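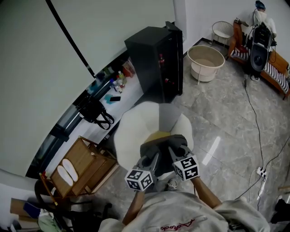

Maricel Dimaculangan thinks I am rinsing too soon, and that the brown I keep complaining about is my own doing. Let the skeins cool in the pot overnight, she wrote, and don't touch them until breakfast. She has been dyeing with onion skins a good deal longer than I have, so I'm writing it down before I argue with it.

16 Feb 2020

Onion skins again, on the Nadar wool this time, the two-ply that came wound so tight I had to re-skein all of it before it would take water properly. Batch 47 in the big book, for anyone following along from the shelf. I had meant to start in the morning and of course it was after lunch by the time the skins were simmering – yellow ones only, saved since fall in the paper sack under the stairs, with the moldy bits picked out.

Alum as usual, weighed dry, and dissolved in a jar of hot water before going anywhere near the pot. I let the wool sit in it for nearly 3 hours, which is longer than the card on the wall says, but the last lot came out streaky and I wanted to be sure. Then into the strained dye, low heat, lid tilted. I turned the skeins with the long spoon whenever I remembered, and I did remember most of the time.

Color in the pot was a lovely deep orange, the sort you want to keep exactly as it is. I lifted one skein and rinsed it early for comparison, and left the other seven alone, as instructed. So that's 8 in all, and the early one has a bit of thread tied on so we don't mix them up. Drying on the rack it already looks flatter than it did wet, more like weak tea. Maybe Maricel has a point! I'll look again in daylight before I admit it to her.

One thing to fix: the Parnel thermometer reads higher than the old glass one, and I don't know which of them to believe. If somebody has a third, please bring it along and we'll settle the matter with a pan of boiling water.

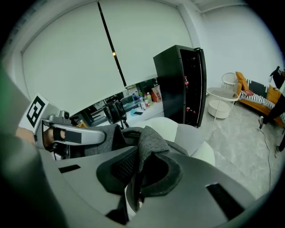
For next time

Try the same wool with a pinch of iron in a separate small pot. Keep the Brimodlow yarn back until we know how the overnight skeins behave in the wash, it's too nice to practice on. And save your red onion skins, please, in their own bag – I would love a proper green by April.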